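4. Adding a map layer to your Trillstead workspace

You need an editor account and a layer file of up to 10 MB.

1. Sign in and open the workspace you want to change.
2. Choose Layers, then Add layer.
3. Select your file and wait for the preview to load.
4. Type a name. Names can't be changed once the layer is shared.
5. Pick a coordinate system. If you leave this blank, Trillstead uses the workspace default.
6. Click Save draft.
7. Check the draft against the base map, then click Publish.

Note: Drafts are kept for 10 days. After that they move to the archive, where an administrator can restore them.

Caution: Publishing replaces any layer with the same name. Export the old one first - there is no undo.

If the preview stays blank, check that the file is not open in another program. Layers made with the old Gundex exporter must be converted first (see section 7). 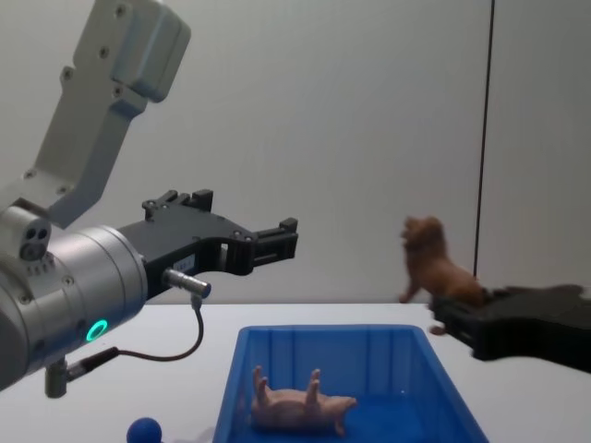
Fig. 4. Wrist ring lit green, gripper fingers partly open.

Section last revised 11 June 2026 by Mohcine Ashour.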